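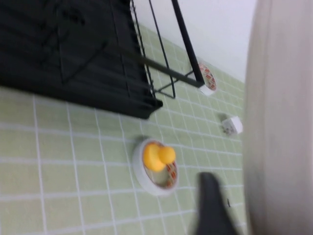 The Soder site asked whether the wrist camera has to be recalibrated each time the gripper fingers are changed, and was told that it does, even when the replacement is the same part.

Home | Cells | Data | Maintenance | Contact

Morkmont Tile Cell: Setup and Care
October 7, 2018
By the Plimthorpe Cell Maintenance Office

## Scope

This file covers one arm, its gripper and its wrist camera. Recordings made in the cell are released separately as the Valderrama set, which holds 392 episodes.

## Work surface

The surface is pale green square tile with white grout. Objects in use include rolls of tape, a small yellow item and a black dish rack. Frames taken while the arm is moving may show blur on the finger and on nearby objects. Such frames are kept in the release.

## Routine care

- Wipe the camera window before each session with a dry cloth.
- Check the finger screws every 14 sessions. Replace any screw with a worn head.
- Inspect the wrist cable where it leaves the clamp.
- Record every finger change in the cell log, with the part number.

## Calibration

Run the camera routine with 22 poses after any finger change, and with 26 after the camera bracket has been removed. Keep the previous calibration file until the new one has been accepted.

## Known issues

Episodes recorded before January use the older bracket and must not be combined with later calibration files.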